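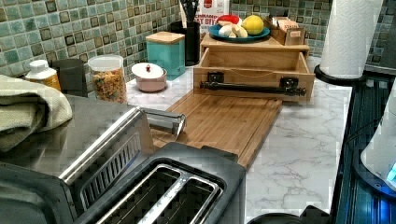
Keeping the House in Order When Someone Is Posted Abroad

Updated 26/08/2025 by Thaddäus Riedl

My wife has worked two contracts in Doline, the second one during the months when the border crossing at Zetlow kept closing and the government there was changing ministers. I stayed home with the house, the bills and the phone. Most of what follows I learned by having to look for something in a hurry.

The folder

Use one folder, in a color you don't use for anything else. Keep it in the kitchen or the hall, wherever the phone usually gets answered. Put in it:

Copies of the passport photo page and the visa or residence permit.
The address abroad, written the local way and also the way you would say it out loud.
The name of the employer, the office number, and the number that gets answered at night.
The embassy's switchboard and its after-hours line, copied from the embassy's own website.
Blood type, medicines and doses, with the generic names.
Insurance policy number and the emergency number for the insurer.
A recent photo, face only, printed.

Write the date on every sheet in pencil. When a permit is renewed, take the old copy out the same day. We had two versions of the same permit in the folder last February and I read the wrong number to a clerk.

Scans on the computer are fine as a second set. Name the files so that a tired person can find them. "Passport" is a good name. The string of digits the scanner gives you is a bad one.

The contact plan

Agree on normal times to call and on what a missed call means. Ours was simple. One missed call meant nothing. After two in a row I sent a text to a colleague of hers, and if I had no answer by the next morning I called the employer.

Pick one person outside the country where the posting is and outside your own house as a backup. When the network was down in Doline, calls to our number didn't get through but my wife could reach her brother by text. He passed the messages on.

Keep messages short when things are tense. Place, health, next contact time. Save the rest for later.

Tape the plan inside a cupboard door. Phones run down, and a babysitter or neighbor won't know your passcode.

Watching the news

Choose two sources and check them at set times, morning and evening. One should be a local paper from the country itself, even if you have to read it through a translation tool. The other should be your own government's travel notice.

Turn off alerts from everything else. I had a tablet leaning by the kettle with a news channel on all day, and it repeated the same footage of the crossing for most of a week. I wasn't better informed for it and the kids stopped eating in the kitchen.

Read to the end before you call anyone. A headline that says talks have failed is often followed by a paragraph saying that they start again tomorrow.
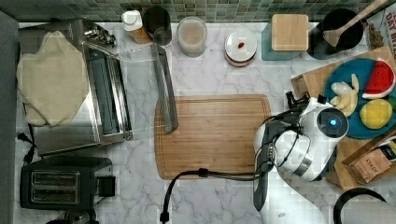 Should I call the embassy as soon as I hear that a border has closed?

Check the travel notice first, then try your family member and the employer. If you have no contact by the time set in your plan, or the notice tells relatives to call, then call. Have the folder open in front of you when you do, and write down the name of the person you speak to.

The call sheet

Rule a sheet of paper into columns for date, time, who called, what was said and what they promised to do. Keep a pen tied to it. Every call gets a line, including the ones where you only listened to a recording.

A sheet sounds fussy until the third official asks what the first one told you. Mine ran to four pages over one closure. It also helped with the claim afterward, when the insurer wanted the times.

Money at home

Get both names on the account that pays the mortgage and utilities before departure. A power of attorney is worth having too, and a notary can tell you which kind your bank accepts. Ask the bank, because some only take their own form.

Set aside the price of a one-way ticket home bought on the day. The last time I had to look, the fare out through Lulten was 487 with one checked bag, more than twice what we had paid going the other way. Put it in a separate savings pot and leave it alone.
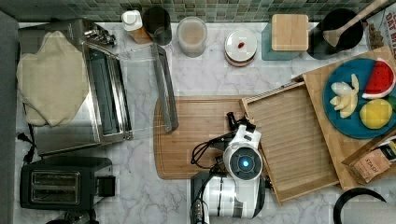 The pot should be one that either of you can draw on without the other's signature. Test it with a small transfer. Write the bank's number for blocked cards on the inside of the folder – the one for calls from abroad, as the toll-free number often doesn't work from another country.

The bag at the other end

The person abroad should have a bag that covers 72 hours: water, food that needs no cooking, medicines, a charger with the right plug, cash in small bills, a paper map, copies of the same papers you have. My wife used a Hrubý backpack because she already owned it. Any bag will do if it can be carried up stairs.

Ask about it on the phone every couple of months. Medicines expire, and the cash tends to get borrowed for taxis.

Talking to reporters and neighbors

If the posting gets into the local news, you may get calls. You don't have to answer them. Say that you will call back, take the number, and ask the employer what they would prefer. Don't give out an address, a travel date or the name of a hotel, and don't post them either. Tell the children the same thing in words they can repeat.

Neighbors mean well. Tell one of them what is going on and let that one tell the rest.

When they come home

Keep the folder for a year. Tax questions and insurance letters turn up late. After that, shred the copies, keep the call sheets if you want them, and put the folder away empty for next time.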